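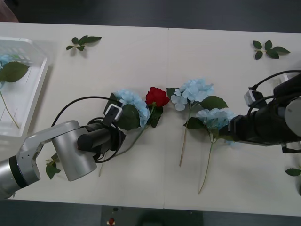

Fakwood Floral Arts Club | Reference Section

Artificial flowers

Artificial flowers are copies of natural flowers and leaves, made for decoration, for the stage and for clothing. They are sold as single stems, as sprays with several heads, or as loose leaves and petals.

Materials

Early makers worked with paper, linen, wax, feathers and silk. The name "silk flower" is still used in shops, although most of these stems are now made of polyester. The petals are cut from flat fabric with a shaped die, pressed between warm metal forms to give them a curve, and then put on a stem one layer after another. The stem is usually a wire covered with plastic. Stems with a thick wire keep a bend well, but they need a strong cutter.

Roses and hydrangeas

The rose is among the most copied flowers. A simple one has only a few layers of petals, and a full one has many, with the inner layers rolled tightly. The hydrangea is made in a different way: small florets are pushed on short branches, and together they form the round head. The florets can come off in transport and should be pressed back before the stem is used.
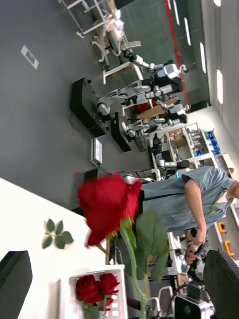

The Fakwood collection

The collection was started by Helmut Eichhorn, who worked as a die cutter at the Smits workshop in Nesia. It holds 1,108 stems and 596 cutting dies. The oldest group, 112 paper roses, is kept in closed drawers and is shown to visitors only in March. The Clatasel pattern book, with 50 pages of leaf shapes, belongs to the same gift.

Care

Dust is removed with a soft brush, from the center of the flower to the outside. Polyester can be washed in cool water - paper and wax can not. Strong sunlight fades most dyes, and blue and pink ones often change first.

See also: Dried flowers, Millinery, Paper craft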